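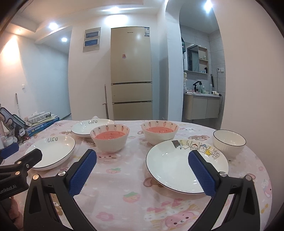
**Can I buy the bowls without the plates?**

The bowls, the plates and the tablecloth are all sold separately, and the set below is simply all of them at a slightly lower price.

# The Vorine Mixed Table

Item 1145 · Ships from Dosden · Listing updated 2023-04-20

Most tableware is sold on the promise that everything will match. Then a plate breaks, the pattern gets discontinued, and you spend your evenings bidding against strangers for one saucer. The Mixed Table skips straight to the part where things don't match. It has white plates that say Life, a white plate that says nothing but has animals on it, bowls with carrots, bowls without carrots, and a pink tablecloth with more going on than all the rest put together.

What holds it together is the white, and a thin dark line around the rim of nearly everything. The carrot bowls are excused from the line. They have carrots.

## What you get

**Life plates.** White, shallow, with the word "Life" in black script near the rim. We get asked what it means. It means Life. You can put toast on it. The lettering stays up near the edge where food generally doesn't reach, though we have customers who take that as a challenge.

**Animal plate.** Wide and shallow, with a row of small cartoon animals running along one side of the rim. There are cats and some bear-like characters, drawn in black outline and colored in with yellow, blue and a little more besides. The lineup starts with a small black cat, who is the reason most people order a second plate. Children will ask for this one by name, and the name will change every week. The other side of the rim is left plain, so you may turn the plate around for guests you'd like to think of you as serious.

**Carrot bowls.** White ceramic, small orange carrots printed along the rim. Good for soup, yogurt, cereal, dipping sauces and the sort of pink drink that small people insist on having in a bowl. They sell in pairs. We tried selling them one at a time and got a lot of mail.

**Plain bowls.** White, thin black rim. The ribbed one is the easiest to hold with wet hands and the one our own kitchen table wears out first. The plain bowls stack. The carrot bowls also stack, on each other. Please don't alternate them and then write to us about wobble.

**The Rosard cloth.** Pale pink, printed with bears, bunnies, strawberries and small flowers. Some of the bunny faces are a good deal larger than the others, and where they land depends on how you lay the cloth. You'll want to think about that for a second before you set down the plates, or else spend lunch being watched by a single ear. It's cut generously and looks best on a round table, where the edge falls in folds. On a square table it falls in corners, and you'll manage.

## Mixing it

We're often asked for a layout. The Wanigasekara guesthouse, which has bought from us since 2000 and breaks things at a steady pace, puts the Life plates at the back with the carrot bowls beside them and gives the animal plate to whoever sat down last. We have no better idea than that.

If you're setting up for two, start with a Life plate and a carrot bowl each. The animal plate goes in the middle for bread, fruit or arguing over. For more than two you'll need extra plates, and we'd be lying if we said this upset us.

## Standing plates up

People like to stand the animal plate on its edge so the row of animals can be seen from across the room. The rim looks very fine that way, and a second plate leaning behind it makes a decent display for the length of time it takes someone to walk past with a laundry basket. If you want it upright for good, use a plate stand. We don't sell plate stands. Any hardware store does, and they'll be pleased to see you.

The cloth is a poor grip for a plate on its edge. Lay it flat when you leave the room.

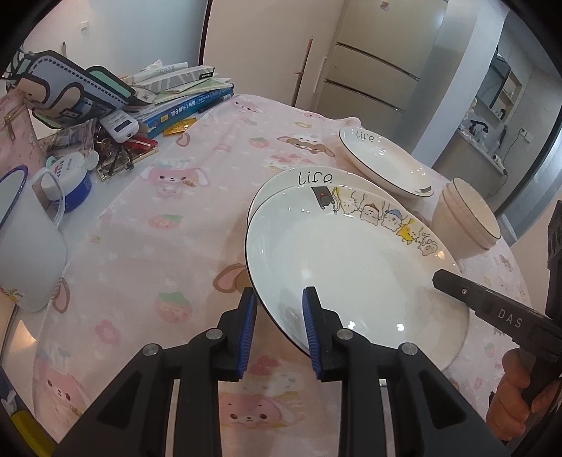
Auður Thorlacius writes that the cloth has been on her table since November, that it shares the space with her books, her pens, and everything else that has no home, and that she now clears half the table for dinner and considers the other half a separate department. She also says the black-rimmed bowls ought to come with a warning, as hers get borrowed for paper clips.

We've no objection to paper clips. Wash the bowl before it goes back to soup.

Her second point was fairer: the pink is paler than it looked on the old listing. We've changed the wording from "pink" to "pale pink," which took a meeting.

## Care

- Wash the plates and bowls by hand, in warm water, with a soft sponge. The printed rims will thank you by staying printed.
- No steel wool. You know who you are.
- Dry before stacking. A damp stack sticks, and unsticking it is how we sell replacement bowls.
- Put a napkin between plates if you store them for a long stretch.
- Shake the cloth outside before washing. Strawberry stains are hard to find among the strawberries, so look twice.
- Wash the cloth cool and iron it on the back, if you're a person who irons.

Don't use any of it on an open flame or under a broiler. The bowls are for eating out of.

## Chips, cracks and the mail

Every box is packed by hand in Dosden with enough paper to annoy you. If something arrives chipped, send a photo within 11 days and we'll replace that piece. You don't need to send the pieces back. One customer did, in an envelope, and the mail carrier has not forgotten.

Chips that happen at home are yours. We sell every piece singly except the carrot bowls, so a casualty won't mean buying the whole table again.

Small differences between plates are normal. The lettering may sit a touch higher on one Life plate than on another, and the dark line can be thinner in spots. We take back anything you dislike, unused, in its paper. Return postage is on you, and plates are heavy.

## Ordering

The Mixed Table ships as one box with the cloth folded on top. Tell us in the order notes if you'd like to swap a Life plate for a second animal plate. You can't swap the cloth for a plainer cloth, as we don't have one, and Fernanda Moreira, who picks our stock, has been asked.

Gift wrap is brown paper and string. A card can go in with it if you keep the message short and write it clearly, because we copy out what you typed, including the typos.

Orders placed before noon go out the next working day.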